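Home | Posts | Reading List | About

Learning to Fold from Hand-Held Demonstrations

2023-11-22

Over the past months our group has compared two ways of teaching a policy to handle clothing. The first used teleoperation of a fixed arm. The second used hand-held grippers, one in each hand, operated in ordinary homes. This post records the main result of the second study, which we refer to internally as Lavarik.

The collection produced 1,811 demonstrations. Of these, 129 were removed after review by Keisha Achterberg, chiefly for lost tracking or for a garment leaving the view of both grippers. Operators were asked to work on whatever surface they would normally use, and no background was standardized.
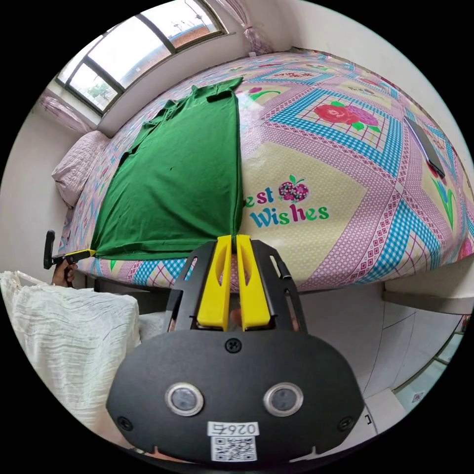
A T-shirt held by both grippers on a patterned bedsheet.

Varied bedding proved more useful than we had expected. A policy trained only on plain tabletops completed 35 of 177 test folds on printed fabric. Adding the home demonstrations raised this to 129 of 177, with no change to the network or to the training schedule. Santeri Rautiainen repeated the evaluation in June with a second set of shirts and obtained a similar gap.

Sleeves remain the principal source of failure. When a sleeve is bunched beneath the body of the shirt, the policy often grips two layers and cannot recover. Benedito Frota is preparing a separate set of demonstrations for this case.

Contact: Iresha Debnath | © 2023 | Back to top

This site uses cookies to remember your preferences. Accept | Decline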